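Is a Remastered Album Really Better?

You may have seen the word "remastered" on an old album. It sounds grand, and it often costs more. Should you believe it?

First, what is a master? When a band records a song, each sound is saved on its own track. An engineer mixes the tracks into one song. Then comes the master, the final version that every copy is made from.
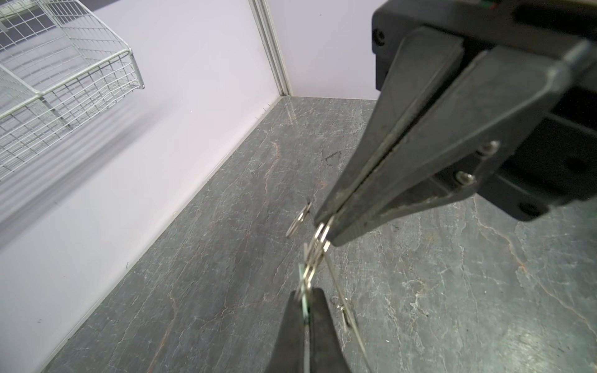
A remaster starts with that finished mix and changes it a little. The engineer might clean up some hiss, or make the bass stronger. Nobody sings or plays anything again.

Louder is not better

Many remasters are simply louder. Our ears are easy to fool – play the same song twice, a bit louder the second time, and most people pick the second one. Turn up the old copy and see if you still hear a difference.

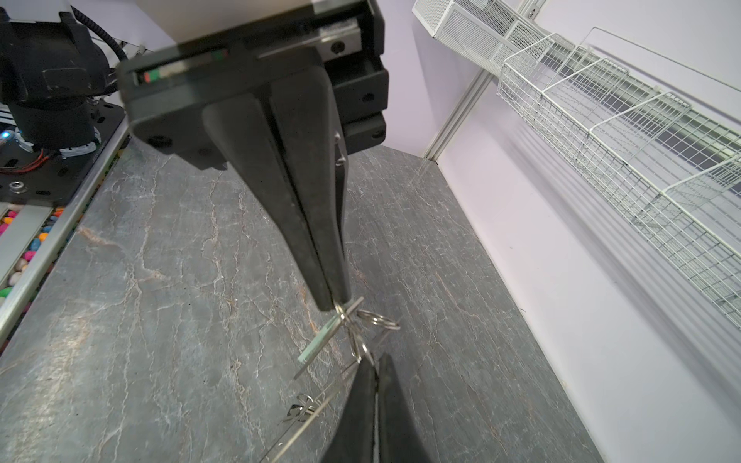

What about the extra songs?

The band Navickas made an album called Flosard with 11 songs. The new version has 24. That looks like a bargain, until you find that many of the extras are the same songs played badly. Ermira Vasić, who wrote the notes inside, calls them "treasures." She was paid to write the notes, so keep that in mind. 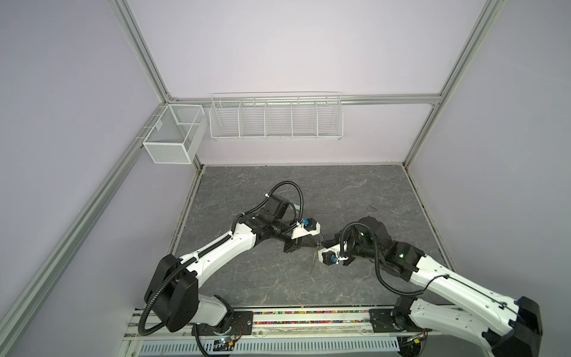 Try it yourself

Ask a friend to play you the old copy and the new one, at the same volume, without telling you which is which. Do it a few times. If you can't tell them apart, save your money.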